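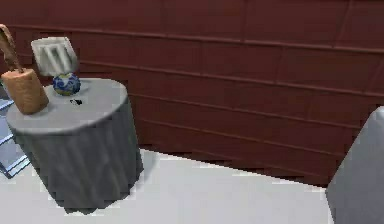

How far should a home robot stay from furniture when we test it in simulation?

Pick one clearance figure, write it down before the first run and keep it the same for every room. Plenty of teams use the robot's widest point plus a fixed margin on each side. Measure to the outermost part of the furniture, so a tablecloth hem counts as the edge even when the table leg is well inside it.

2 answers

Answer from Cernwood
Great question, I love this stuff! We settled on 50 cm for driving past things and 8 cm for the final approach to a table. The smaller figure only applies below walking pace. Do log every near miss as well as every contact – you learn such a lot from the near misses, and people forget to switch them on.

Chairs deserve a rule of their own. In Prondero we treat each one as movable, so a route has to pass with the chair tucked in and again with it pulled out. We run each layout 3 times with a new starting point, and any contact at all means the whole set is done again. It sounds harsh but it's brilliant for catching lazy path planning.
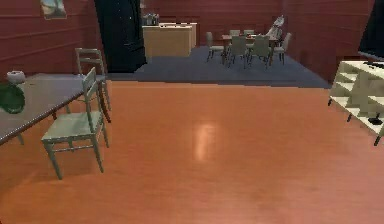
Test room with a dining area, wooden floor in front and blue-grey carpet behind.

Changes of floor should go in the test sheet too. Write down which surface the robot starts on and which it finishes on, and give the speed limit for each. Ours is lower on carpet.

Answer from tranow_lab
Agree with most of that. I'd add: don't let anyone edit the room halfway through a batch. Save it as a new version with a new name, even if you only nudged a lamp. We lost most of September to two rooms with the same file name.

Not sure about redoing the whole set after one contact though, seems a lot if your runs are long. Navarrete has a template for the test sheet, worth a look.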